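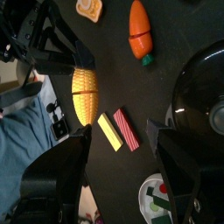
第152期 第8页

纺织出口分会工作会议纪要(速记整理,未经本人审阅)

时间:2025年2月7日
地点:Pirkby 二楼小会议室
主持:Špela Stojanovska
到会:Julián Aranda、Mirsad Kovačević、Bjartur Bach、Nermina Vidmar(线上,中途掉线一次)
记录:Bach

一、上次纪要
通过。Vidmar 提出第三条“坯布”误写成“胚布”,改。

二、棉纱进口保证金
主要议题,讨论最久。
Kovačević 介绍情况:去年10月起,进口棉纱报关须先缴保证金,成品出口后凭核销单退还。规定上写六十天退,会员单位普遍拖到四个月以上。Ellitum 一家压着的未退单据就有1,486份。小厂更难,钱压在海关,纱买不进来,订单只能往后推。
Aranda:问题主要在核销环节,纱支和成品克重对不上就退件,重报一次又是一轮。染整损耗按统一比例算,针织和梭织一个标准,不合理。毛巾类损耗明显偏高,从来没单列。
Stojanovska:去函要写具体,光说“困难”没有用。上次那封就是太空,回复只有两行。
Vidmar 建议改用银行保函代替现金,邻近口岸有先例。Kovačević 不反对,但保函也要收费,小厂授信额度不够的照样办不下来。可否由分会出面跟银行谈个统一费率?谈得成谈不成再说。
争了一阵。最后定:
——去函海关,要求 (1) 现金、保函两种方式并行,企业自选;(2) 损耗率按针织、梭织、毛巾分列。
——Aranda 起草,附损耗测算表。Luangrath 和 Girnbridge 两家提供车间数据,已口头答应,书面的还没来,催。
——保函费率由 Vidmar 先摸底。

三、棉花等级检验
Bach 汇报。两家检验所对同批棉样给出的马克隆值不一致,买方压价。要求复检的,费用目前由厂里自己垫。
Stojanovska 问能不能让检验所承担,Bach 说合同里没写,难。
Aranda 认为应先统一取样办法,各家取样部位、包数都不一样,结果自然对不上。同意。取样办法下次会前发各单位征求意见,Bach 负责。

四、秋季面料展
展位2个,去年是一个。Ellitum 要求单独占一个,其他单位有意见。Kovačević:按缴费分摊,谁出钱多谁面积大,简单。Vidmar 不同意,说小厂本来就是靠分会展位才出得去,按钱分就没意义了。
未决。下次再议,各单位先把参展品种报上来,家纺和面料分开报,不要混在一张表里。
样布运费还是各自负担,同去年。

五、会费
尚有单位未缴。名单不在纪要里列,Kovačević 私下联系。

六、其他
1. 染料涨价,活性黑最明显。有单位问能不能联合采购,Aranda 说可以试,先统计用量,表格他来发。
2. 英文版会员名录里 Girnbridge 电话印错,重印不现实,网站上先更正。
3. Vidmar 反映线上接入声音断断续续,保证金那一段后半没听全,要求会后把讨论稿发她一份。已发。
4. 车间实习生补贴问题,时间不够,没有展开。

下次会议日期另行通知。去函初稿请各位收到后三天内回意见,逾期视为无意见见。

散会。

分享 8 | 评论 2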